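Bincombe Tenants' Kitchen and Bath Repair Program
Progress report to the Aubert Fund, period ending May
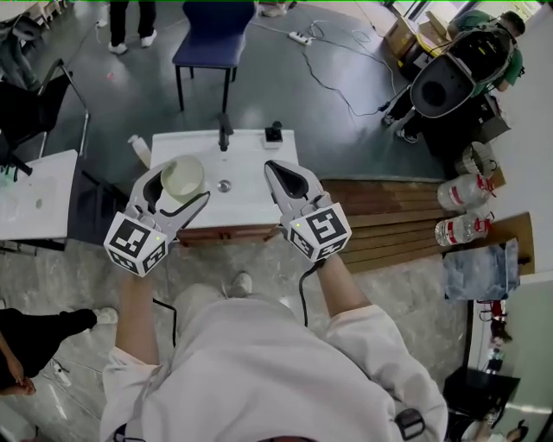 At a white sink counter, with a white plastic cup.

Summary

The program set out to deal with leaking taps, failed seals and worn counters in 200 apartments on the Bincombe and Jondgate estates. At the end of May, work was complete in 104 of them. Spending is within the approved budget and no change to the grant total is requested.

Work completed

All of the finished apartments had shutoff valves replaced and drain traps cleaned or renewed. Counters were resealed along the wall. Where the cabinet under the sink had swollen from an old leak, the base panel was cut out and a new one fitted. Most visits took a single morning. Apartments with original galvanized pipe took longer, and we now book those for a full day.

Tenants returned short forms after each visit. The most common complaint was late arrival, mainly in the first two months. Start times have been moved to 8:30 a.m. and complaints have dropped.

Water use

Meters on the Bincombe side show a saving of 2,674 gallons over the period compared with the same months last year. Jondgate has a shared meter for each building, so we can't yet report a figure there. The housing office has agreed to give us the building readings going forward.

Problems

The Breltex valves ordered in the first batch were delivered with the wrong thread and had to be sent back. This cost us 6 weeks on the Jondgate schedule. The supplier covered shipping both ways. A second plumbing crew was brought in for the spring and has made up part of the lost time.

Access is still an issue. Several tenants work nights and have asked for afternoon visits, which the current contract doesn't allow. We are talking with the contractor about a 2 p.m. slot.

Next period

Work will continue in the upper floors at Jondgate, starting with the apartments on the north stair. The stock of base panels is low and a new order has been placed. Receipts and the meter readings for Bincombe are attached separately.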